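Been asked a few times how we look after the hand on our Valtumeck arm, so I'm putting it in one thread. It's one arm and one hand, moving plastic boxes and small items between a counter and a rack. Nothing fancy.

The hand gets most of the attention. The arm itself has needed very little. Fingers are a different story. Every joint has a tendon, and every tendon stretches.

First job of the morning is an open and close, 20 minutes after power-on so the motors have settled. I watch the thumb. If it comes in late compared to the fingers, the tendon gets taken up before any boxes are moved.

Take-up is done with the hand powered down and the palm facing up. Quarter turn on the tensioner, then cycle the hand by power and look again. I used to go half a turn. That cost us two thumb tendons in one month.

After that comes the grip check with an empty box. Fingers over the rim, thumb on the outside of the wall, box held out over the floor. If the rim creeps in the grip I go back to the thumb.
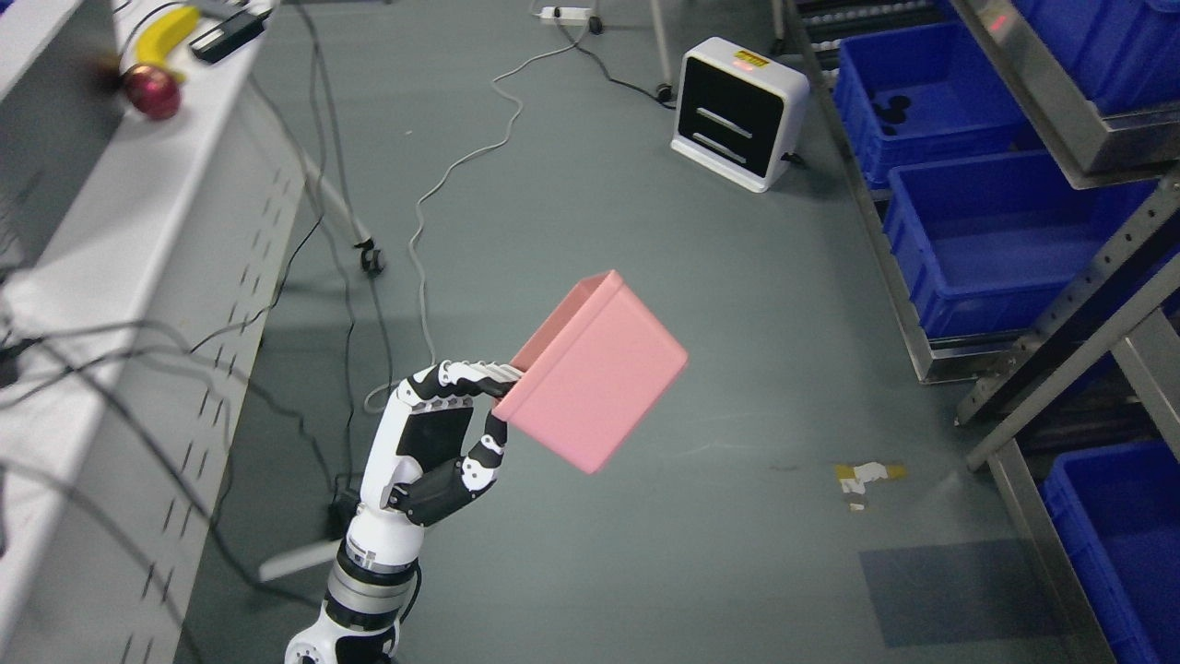
Brurnari asks in the replies whether the grip check is done at full motor current. No, we run it at 47 percent. A box wall flexes, and at full current the thumb pushes it in and you read that as slip. Full current is only for the open and close test with nothing in the hand.

Finger pads next. Wipe with a damp cloth, let them dry, no solvent. Solvent made ours shiny and they lost their hold on smooth plastic. When a pad starts to lift at one corner I replace it and don't bother gluing it back.

The wrist joint gets a wipe and a listen. Roll it slowly both ways with the room quiet. A tick at the same angle every time means something is touching. The last time it was a screw on the back panel standing a little proud.

Homing offsets: write down the old ones before you change them. Ours live in a text file called Tanguy, named after the first rig we had. After a tendon change I redo the thumb and the finger next to it and leave the rest alone.

Pads on the current set have done some 422 hours. I expected less. The index pad will be the first to go, it takes the edge of the rim on every pick.

Spares on the shelf: 2 thumb tendons, one full pad set, a bag of the small screws. The Iltix driver with the long shaft stays with them. The short one fits the screws but won't reach the tensioner.

Still open: the little finger is slow to straighten first thing and fine by ten in the morning. Tendon looks good, so I'm going to pull the return spring in September and measure it against a new one. Will post what I find.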